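Thu 20 November

The second day of the household trial at Skerkeck was given over to small handling tasks. The arm supplied by Minhas was switched on before nine and passed its safety check without remark. The agreed list was kept short: folding cloths, sorting cutlery, and moving light items from one side of the work surface to the other.

Results were mixed. Of 69 attempts recorded before lunch, 19 were set aside and will not be counted, as the items had been laid out differently from the written plan. The remainder will be scored on Friday by the same rules as in April, when the shop-floor tests at Maten were carried out. It was noted that the arm deals well with anything stiff and of regular shape. Cloth remains difficult. A folded towel was judged acceptable when its corners met within a finger's width – a standard that any hotel laundry would find generous.
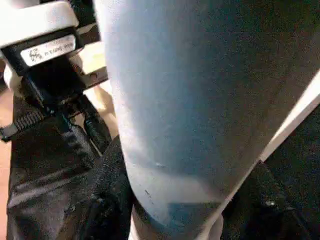

The afternoon was spent on grip pressure. The setting carried over from Maten was suited to boxed goods and proved too firm for domestic items, so it was lowered in stages. Each change was written in the log and signed. Progress was slow, and a person would have cleared the same work in a fraction of the time. It should be recorded, however, that the arm required no help between three o'clock and half past four, which was not the case in the spring.

A letter was received from Vallovel asking whether the machine could be offered to care homes next year. The reply will state that it can take on a narrow set of chores under supervision, and that it should not yet be left alone in a kitchen. The view of this office has not changed on that point. Shelf stacking is another matter, and a separate answer will be sent once the Maten figures have been checked again.

The order for 800 paper labels has still not arrived. Tomorrow: cutlery first, then the towels, using the lower setting throughout.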